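Divden word list – read me first

Hello! I'm Carolina Valente and I've been typing up dialect words from the Divden valley, mostly in the evenings and mostly with a cup of tea going cold next to me. The list has grown to 1,879 entries, so it seemed time to put it somewhere other people could get at it.

What's in the folder

words.csv – one word per line, with the meaning, the village and the initials of whoever gave it to me
sayings.csv – 291 longer phrases, plus my best go at plain English for each
sources.txt – the books and parish magazines I raided

Last updated 20/04/2026. The big change is that all the sheep words have moved into words.csv (they used to have their own file, and I kept forgetting it existed!).

Spelling

Most of these words were never written down, so I've spelt them the way they sound to me. If I heard a word said two ways, both are in, with a slash between them. Gøran Kristiansen went through the vowels in December and added a rough sound guide in column 3, which I love, though it's blank for anything newer than that.

Known problems

Upper Divden is badly over-represented, as that's where I live. There are 45 entries with no village at all. A few weather words may really be from over the hill in Simell – I've put a question mark by those and I'm happy to be argued with.

Using it

Help yourself. Print it, put it on a tea towel, stick it in your novel. A mention would be nice. Corrections go in the comments, please, with the village if you know it.
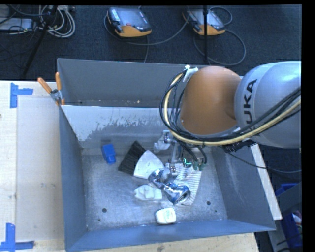

Alby Hinds: My gran was Lower Divden and she said "slather" for light rain, never for mud. Could you put both meanings in? I've got a page of her other words as well if you want them.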